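4. Checking what the perception stack makes of a session

Applies to: Fledell tracker and Dow planner, bench installations at Gestomden and Vidinville.

Read this section before you run the planner on anything recorded with the hand-held gripper. The status page will tell you that tracking is good. Treat that as a claim to be tested. Fledell reports on how well its own estimate agrees with itself, and a wrong map can agree with itself very nicely.

4.1 Before you start

You will need a finished recording, the lens calibration file made for that same gripper, and the command line tools from section 2. The graphical viewer is fine for browsing but it smooths the track before drawing it. Do not use it to judge the track.

1. Open a terminal in the session folder and run fledell check. It should list the video stream, the motion sensor stream and the calibration file.

2. Compare the calibration file name with the label on the gripper. The tool does not do this for you. It will accept any fisheye calibration of the right size and give you a clean green line either way.

3. Run fledell align. This works out the time offset between video and motion sensor. An answer of 16 milliseconds or less can be accepted. If you get more, run it again on a different stretch of the recording. Two answers that disagree mean that neither should be trusted.

Note: the release notes from March say that alignment is now automatic. It is automatic in the sense that it runs without asking. We still find sessions where it has settled on a poor value, so run it by hand.

4.2 Looking at raw views

4. Export a few raw views with fledell stills. Leave the undistort option off. Flattened views look tidier, but flattening throws away the rim of the circle, and on a bare bench the rim is where most of the usable detail is.

5. Go through the exported views one by one and ask where the tracker could have found something to hold on to. Pale wood under ceiling lights gives it very little. Glare is worse than nothing at all, as a bright patch shifts when the camera shifts and the tracker may take it for part of the table.

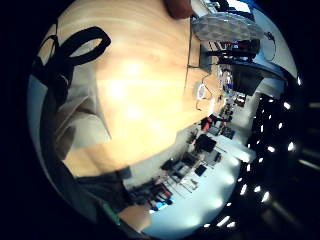
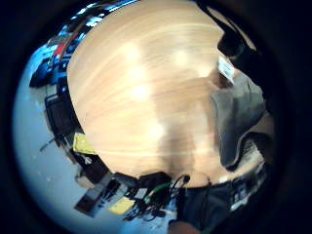
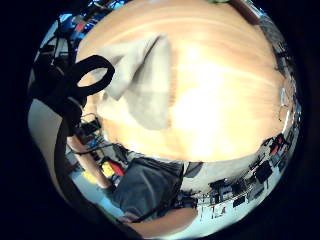
Raw fisheye views, one bench. Shelving at the rim, glare on the wood.

Bench Software Guide, section 4
Written by the Gestomden tooling group
Filed under: Perception, Fledell, Dow

6. For each view, note which parts are fixed to the room and which are not. Shelving is usually safe. Cloth is not, and nor is a strap, a sleeve or a forearm. In the first view the black strap lies across the upper left of the table, and in the third a strap loop hangs out of focus close to the lens. The tracker has no idea what a strap is. It sees a strong dark edge and will use it if you let it.

7. Draw a mask over anything that travels with the operator. Use fledell mask and save the result in the session folder, so that the next person can see what was hidden.

Caution: the automatic mask is trained to find hands and gripper fingers. Do not assume it covers clothing. All three views have dark clothing in them, and a large dark block with few features can still have a sharp outline. Check the outline yourself.

Caution: do not mask the whole lower half of the circle to save time. You will lose the floor and furniture along with the person. The third view has chairs towards the right side that are worth keeping, provided they stay put for the whole recording. If a chair is moved halfway through, split the session at that point.

4.3 Rebuilding the track

8. Run fledell track with the mask in place. Set the feature limit to 800. The default of 200 was picked for busy kitchens and cluttered desks, and on a plain tabletop it tends to spend itself on glare.

9. When it finishes, open the text log and look for the word "relocalised". Each entry marks a point where the tracker lost its place and then decided it had found it again. Play the video on either side of every entry. If the position jumps while the picture moves smoothly, cut that stretch out.

10. Run fledell track a second time with the frames in reverse order, then compare the two results with fledell compare. A sound track comes out much the same in both directions. This is the most useful check in the whole section and it is missing from the quick start card.

Note: the score printed at the end of a run goes up to 100. We have yet to find out what it measures. Sessions scoring in the nineties have failed step 10, and modest scores have passed it. Record the number if your site asks for it, but do not use it to decide anything.

4.4 Handing over to Dow

11. Export the track with fledell export and load it with dow import. Dow will ask for the table height. Enter a measured value. The "estimate from session" button fits a flat plane to whatever points survived, and on a glossy surface some of those points may be reflections of the ceiling, which the tracker places below the table.

12. Replay the path in Dow's dry-run window with collision checking on. Watch for places where the path dips through the table. A short dip usually means the height is wrong. A path that drifts steadily downwards points back to the alignment in step 3.

13. Cables deserve a look of their own. Dow plans around solid shapes and does not model anything thin. The second view has black cables and a power adapter just beyond the edge of the table, and the planner will treat that region as free space. Add a keep-out box by hand.

Caution: Dow's "confidence" colouring is copied from the Fledell score. A green path has not been checked twice. It has been checked once and painted.

14. Save the session with dow commit and write down which steps you skipped. If you skipped step 10, mark the session as unverified, and leave it out of any training set until the reverse run has been done.

4.5 If the reverse run disagrees

Try a new mask first, then a new alignment. If both fail, record again with a few fixed printed markers on the bench and turn off any ceiling lights you can do without. Changing the tracker's advanced settings has sometimes made the disagreement smaller at Vidinville, but the settings that helped one session spoiled the next, and we do not recommend it.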